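The Cotero Perpetual Feast Calendar
Wall edition, second printing

Price: $171
Ships from Skakenport
Status: In stock

Most calendars give you the bank holidays, the phases of the moon and a photograph of a lighthouse. The Cotero gives you St. John's Eve, Lammas, Martinmas, Plough Monday and a good many other days on which your great-great-grandparents had a perfectly respectable excuse to light something on fire.

It is a perpetual calendar, so the fixed feasts stay where they are and the movable ones are worked out with the dial at the bottom. Set the date of Easter and the dial gives you Shrove Tuesday, Ascension Day and Whitsun. Set it wrong and you will be eating pancakes alone.

Each feast has a short entry in the companion book, written by Norbert Kozma and edited by Thu Tiêu, who took out the jokes about Morris dancing and then let three of them back in. Where the old sources disagree, the book says so. Where a custom was probably made up by a Victorian clergyman on a slow afternoon, it says that too.
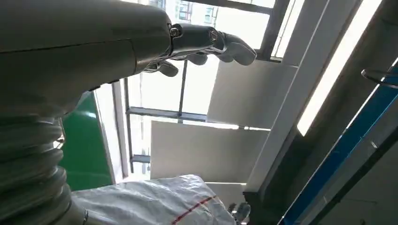
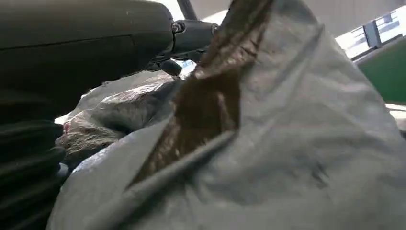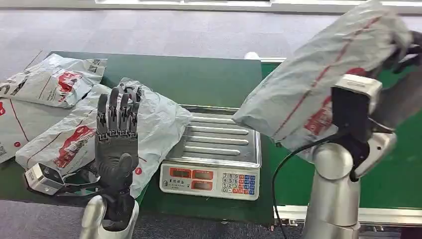
SKAKENPORT – June 22, 2024

The second printing is back from the binder, just in time to miss the solstice. We had planned on having it ready for the longest day. We now have it ready for the eve of St. John's, when people across much of Europe still build bonfires and some of them still jump over the embers. (The book covers this. It does not recommend it.)

Changes from the first printing:

Midsummer now has its own spread. Latvian Jāņi gets the caraway cheese and the oak-leaf wreaths, and the burning wheels rolled downhill have moved here from the Easter pages, where they were causing letters.

St. Swithin's Day, in July, has been corrected. The first printing had it raining for 5 weeks. Tradition calls for forty days, and Karthik Selvanayagam of Pinddale wrote in twice to point that out.

The dial is stiffer. Several owners told us that theirs drifted, and one household kept Ash Wednesday for most of a month.

What you get
Wall sheet, folded, with hanging cord
Easter dial, fitted
Companion book, 583 pages, with index
Blank stickers for family feasts, birthdays and grudges

Hanging it
Use the cord and a proper hook. The sheet is heavier than it looks and the book is heavier than that, so please don't hang the book.

Questions we get
Does it cover Tết? Yes. Lộc Vũ wrote the lunar new year pages, and there is a separate table for the dates.
Is it suitable for schools? Đức Vương uses one in his classroom and reports that the chapter on wassailing is popular for the shouting.
Will there be a desk edition? We keep saying yes. Đàm, our printer, keeps sending quotes.

Returns are accepted within 30 days, counted from delivery, in the ordinary calendar.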